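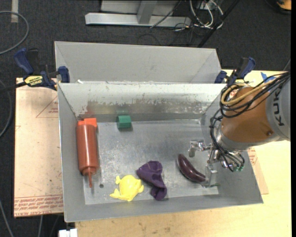
2025-11-20, Mandagi cell, notes T. Santoso

Gripper faulted at 1165 cycles into the overnight block, finger 2 following error on close. Cleared it, ran 15 open/close in air, no repeat. Put the bins back and it came up again on the third grasp, wrist rolled toward the KUKA's joint limit. So it is posture dependent. Suspect cable drag on the thin black bundle into the hand.

Power off, arm locked out. Wiggled the bundle at the wrist with a meter on it: no open circuit, but the bend is tighter than I'd like where it enters the mechanism. Gave it slack from the loops over the orange housing and moved the tie one notch back. Left the tan-yellow cable alone — Afiq set that loop in May and it has been fine.

Bar clamps: left one had backed off a little. Retightened both, then reran the bin corner touch-off. Front bin offset changed 2 mm in x, nothing in y. Saved as the new base. Old one kept under Pledora_prev.

Item set unchanged (bottle, green block, yellow toy, purple cloth, eggplant). Eggplant is the one to watch, glossy and curved, and most of the logged faults are on it. Cloth has not faulted.

Restarted with speed at half. 400 cycles, no faults. Not calling it fixed until it has run a full block at normal speed.

To do:
Fitriani — spare finger cable, check what Wernance quoted
Lorraine — add motor current to the log, per finger
me — look at the strain relief again after the next block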